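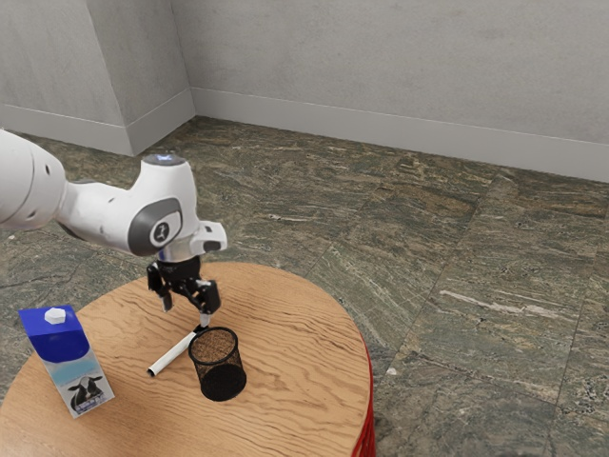
The buyer at Stirkbridge wrote that the gripper let go of small parts after an emergency stop, and that the spec sheet had promised it wouldn't. We sell this unit, and we think the complaint is fair.

Search products, part numbers...

Prisia G4 Parallel Gripper, replacement finger set and hold module
Part no. 1379
Status: on sale, with restrictions (see below)

Cuvano, the maker, says the G4 "keeps its hold on power loss." We bench tested that claim with a pen-sized load. In 146 emergency stops the fingers opened 4 times. The maker's answer is that our air of caution is greater than our sample. Maybe so. Four drops is still four more than the sheet allows.

The suspected cause is the brake spring in the hold module. Cuvano blames one production batch and says units from serial number 1837 onward have a stiffer spring. We have asked for test data on the new spring and have been sent a brochure.

Until we see numbers:
- Do not use the G4 over people, or to carry glass, blades or open liquids.
- Do not count the hold module as a safety device in your risk assessment.
- Cut power to the arm before you reach under the fingers.
- After any emergency stop, check the grip before restarting.

The Golestani adapter plate fits this unit but has no effect on the fault, whatever the box suggests.

Older units can be returned for a new module at no charge. Include the serial number and your stop log if you keep one. Refunds are also open to anyone who would prefer not to wait.

Page updated 14 April 2026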